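Wednesday, April 25, 2018 – furniture bench, bedside cabinet, second go

Got the small dark cabinet out again today and I'm so glad I did, because the lower drawer is a much nicer piece of work than I gave it credit for last time. It's the gray-brown one from the Stenov lot, the boxy one with the open cubby under the top and two drawers below that. I had it written off as the boring one of the bunch. Wrong!

## What I wanted to find out

- Does the lower drawer still run straight after the wax?
- Is the cubby deep enough to be useful, or is it only good for collecting dust?
- How much room is left on top once somebody has put their evening things there? (Bowl, snacks, the usual.)

The last one is my favorite. Every bedside cabinet looks roomy with nothing on it, and then you live with it for a week and there's a bowl, a bag, another bag, and no place for a glass of water. So the top stays loaded for this whole round – bowl on the left, green snack bag near the middle, dark blue bag at the back on the right. Please leave them where they are if you use the bench.

## Runners

The wax is the plain Nista block, rubbed on dry and buffed with a rag. I did both sides of the lower drawer and left the upper one alone so there'd be something to compare against. Counted 20 full pulls by hand first thing. No sticking on any of them, and the sound changed from a scrape to a kind of soft hush that I could listen to all day.

Pull measured at the front edge with the spring scale: the upper drawer still needs a proper tug to get going, and the lower one just comes. I wrote the readings on the card taped inside the Hinds folder, so look there for the numbers before anybody re-waxes anything.

Drawer left empty for this part. Weight comes later.

## Top loaded, lower drawer out
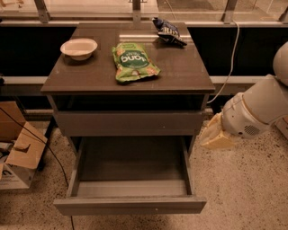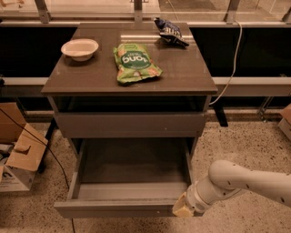 ## Notes on the top

The bowl is shallow with a wide rim, so it eats more of the surface than you'd expect for what it holds. I'd swap it for something narrower and taller if this were my bedroom. The bags are easier to live with, since a crumpled bag can be squashed into whatever corner is left over. The navy one sits happily right at the back.

There are faint scuffs and little white specks on the finish. I haven't tried to rub them out yet and I'd like to keep it that way until we've decided about the topcoat. The color hides a lot but the overhead light doesn't – it throws a pale streak straight across the surface and every mark near it shows up. Good for inspecting, bad for the ego.

I like the edge of the slab more and more. It's thin and it sticks out just a touch past the body, enough to get your fingertips under when you shift the cabinet. (Lift it, don't drag it. The terrazzo is tough but the feet aren't.)

## The cubby

Dark! You can hardly tell what's in there without a flashlight. I slid a paperback in and lost sight of it right away. Two ideas, both cheap:

- line the floor of it with pale felt
- paint just the back panel a light color

I'm leaning toward the felt, partly for the look and partly so a phone won't rattle around. There's an offcut in the Tilik box that should cover it, if it hasn't been used for chair pads.

## Still to do

1. Wax the upper drawer to match the lower one.
2. Put 3 folded towels in the lower drawer and repeat the pulls.
3. Try a handle on the upper drawer with double-sided tape before drilling anything. The plain front is handsome, but I keep hunting for somewhere to grab.
4. Felt for the cubby.
5. Check the runners again in July, when the room gets sticky and everything swells.

Spring scale goes back on the hook by the door. Rag is in the metal bin with the lid.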